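戏服工作间的小窍门：褶边、花边和大头偶的保养

我做戏服和大型人偶有好几年了，最早是给一个叫 Parsa 的街头剧团帮忙，后来自己也接一些小的活。中文不是我的母语，有的词我可能用得不太准，请大家多包涵。这一页是我从工作本子里整理出来的，主要写怎么做褶边、怎么处理旧花边、怎么让穿人偶的人舒服一点。没有按重要的程度来排，想到哪里写到哪里。

一、做褶边以前，先把布洗一次

新买的棉布要先下水。我以前很着急，买来就裁，结果演出以后一洗，领子缩了，褶子还在，可是脖子扣不上。现在我的做法是：温水泡一个晚上，不放洗衣粉，第二天挂起来晾到半干，然后趁着还有一点潮气的时候熨平。这样熨比全干的时候容易得多。

深颜色的布要单独泡。红色和深蓝色最容易掉色，泡的时候水里可以看出来。如果换了三次水还有颜色，这块布我就不和白色的花边缝在一起，留着做里子或者做别的东西。

二、褶边的长度怎么算

松一点的褶边，布的长度是成品的两倍。密一点的，像那种旧式的圆领，要三倍，薄纱有的时候要四倍。比如围裙的下摆，成品一边是24厘米，密褶就要准备72厘米，再加上两头的缝份。我总是多留一点，剪掉比接上好看。

抽褶的时候，请缝两道线，不要只缝一道。两道线之间隔半厘米，针脚放大，线头两边都留长。只拉底线，不拉面线。一边拉一边用手指把褶子推匀，推到一半的地方停下来，从另外一头再拉。如果褶边很长，可以把它分成8段，每一段用不同颜色的线做记号，主布上也分8段，然后记号对记号地别起来。这个办法慢，但是褶子不会全部跑到一边去。

还有一个小办法：用粗的棉线放在布上，缝纫机开锯齿形的针脚从棉线上面跨过去，注意不要扎到棉线，然后拉棉线就可以了。厚的布用这个办法特别好，因为普通的线一拉就断，断了就要从头再来，心情很不好。

三、旧花边变黄了

从旧货市场买的花边常常发黄。不要用含氯的漂白水，棉的会变脆，化纤的会更黄。我用的是含氧的那种白色粉末，按照包装上写的量，放在温水里，把花边装进网袋，泡进去，中间翻两次。泡完用清水冲，冲到手摸上去不滑为止。

晾的时候平放在毛巾上，把每一个小尖角用手拉出来。如果是很细的花边，可以用不生锈的大头针固定在泡沫板上。普通的针会留下锈的点子，那个点子很难去掉，我有一条领子就是这样坏掉的，到现在还放在抽屉里，舍不得扔。

如果黄得不厉害，也可以反过来想，把新的花边也染旧。用红茶最方便：16个茶包，一大锅水，煮开关火，把茶包拿出来，花边先打湿再放进去。一定要先打湿，干的花边放进去会一块深一块浅。每过几分钟拿出来看一看，要记得晾干以后颜色会变浅。

四、让褶边站起来

圆领的褶边要站起来，有三个办法。第一个是上浆。自己煮浆很便宜：一勺玉米淀粉，先用凉水化开，再倒进开水里搅，放凉以后过一遍筛子。把褶边浸进去，挤掉多余的，用卷筒一个一个撑起来晾。缺点是怕下雨。我们在 Madik 演出的那一次，下了小雨，领子全部软下来，像煮过的白菜。

第二个办法是在边上缝鱼线。选粗一点的，卷在边里面，用密的锯齿针脚盖住。拉一拉布的边，它自己就会起波浪。这个不怕水，洗的时候也不用拆。线头要用打火机轻轻烫一下，变成一个小圆球，不然会扎脖子。

第三个办法是加硬纱。硬纱比面布窄一厘米，夹在两层中间。做大的人偶我一般用这个，因为领子有的时候直径比一个人的肩膀还宽，上浆是撑不住的。 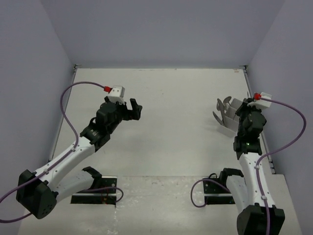
浅灰色台面上面对面安装的两只机械臂，黑白两色。

五、人偶的重量放在哪里

大的人偶，重量应该放在胯上，不应该全部放在肩上。我用旧的登山背包的架子来改，把布袋拆掉，只留下背带和腰带。腰带要扣紧，肩带反而松一点。穿上走十分钟，如果肩膀已经疼了，就说明架子太高或者腰带太松，回来再调。

头的部分越轻越好。可以用泡沫，也可以用藤条扎好再糊纸。糊纸的时候，每一层换一个方向，第一层竖着，第二层横着，第三层斜着。每一层都要干透了再糊下一层，里面如果有潮气会发霉，味道很难去掉。冬天在二月做的话，晾一层要比夏天多一倍的时间，所以我会提前安排。

架子和头连接的地方，不要用硬的螺丝直接拧死。中间垫一块橡胶，旧的自行车内胎剪一块就很好。走路的时候头会稍微晃一点，看起来比较活，架子也不容易裂。

六、给操作的人留一个看外面的窗口

这个窗口的位置，请让真正要穿的人站进去以后再决定，不要按照图纸来剪。人站好，架子背好，另外一个人在外面用粉笔做记号。剪的时候先剪小，试过以后再慢慢放大。

窗口上面的布，我试过很多种。黑色的硬网从外面看不见里面，但是颜色和衣服不配的时候很明显。后来我喜欢用薄纱，颜色和衣服一样，外面再缝一层稀稀的花边。从里面看出去，花边靠眼睛很近，就变得模糊，不太影响走路。不过晚上演出要小心，如果里面比外面亮，观众会看见脸。所以里面的布最好是黑色，操作的人也戴一个黑色的头套。

窗口下面请缝一个小口袋，里面放手帕。再缝一个通气的开口在背后，盖一片活动的布。夏天里面是非常热的，我们规定每走一段就要换人，不管那个人说自己累不累。

七、配颜色

我不是学美术的，配颜色靠一个很笨的办法。把所有的布剪成小方块，别在一块灰色的板子上，拿到院子里，走远一点再看。远的地方，很多漂亮的小花会变成一片灰色或者棕色。街上的观众就是从远的地方看的，所以大花比小花好，两个颜色明暗的差别要大。

还有一个办法是眯着眼睛看。如果眯着眼睛的时候围裙和裙子分不出来，那就要换其中的一个，或者在中间加一条白色的边。晚上有灯的演出，请在黄的灯光下面再看一次，紫色在黄光下面会变得很脏。

八、针、线和剪刀

缝纫机的针，我每做完一件大的衣服就换新的。硬纱和泡沫很伤针，针钝了会有咚咚的声音，布上也会抽丝。剪布的剪刀不可以剪纸，这个大家都知道，可是在工作间里人一多就会乱。我在剪布的剪刀上系一条红布，剪纸的什么也不系。

剪泡沫用新的长刀片，刀片上擦一点蜡烛，一刀拉过去，不要来回锯。涂胶以前，先在碎料上试，有的胶会把泡沫吃出一个洞。Deltgate 那一批白色泡沫我就没有试，做好的鼻子第二天凹进去了，只好重新做。

小的零件，像扣子、暗扣、钩子，装在透明的小瓶里，瓶盖上用线绑一个样品。找的时候只看盖子就行，不用一个一个打开。有一次我数过，仓库里那一箱旧的珠光扣子有101个，没有一对是完全一样的，最后全部缝在一件外套上，效果倒是很好。

九、演出以后怎么收

演出回来，不管多晚，先把湿的东西拿出来挂上。里子可以喷白酒和水各一半的混合，喷在有汗味的地方，晾干味道就轻很多。先在看不见的地方试一下，有的染色布怕酒精。

褶边不要压在箱子底下。我用旧报纸揉成长条，外面包一层白纸，塞在褶子里面，这样拿出来的时候还是圆的。白纸不可以省，报纸的油墨会印在布上。人偶的头放在倒过来的水桶上，桶边包一条毛巾。如果要放过夏天，外面套旧床单，不要套塑料袋，里面会出水。

每一个箱子外面贴一张纸，写上里面有什么、哪里坏了还没有修。比如我们 Amwood 那一箱，纸上写着“左袖花边掉了一段，窗口右边的线松”。下一次打开箱子的人可能不是我，看了就知道先修哪里。

有的朋友问我薄纱破了小洞怎么补。不要用线去拉，越拉洞越大。剪一小块一样的薄纱盖在后面，用一根从同样的纱上抽出来的丝，沿着洞的边缝几针就够了。洞如果在窗口的中间，我就换一整块，补过的地方正好在眼睛前面，走路的时候很不舒服。

更新：26/06/2026，第三部分加了用红茶染花边的办法。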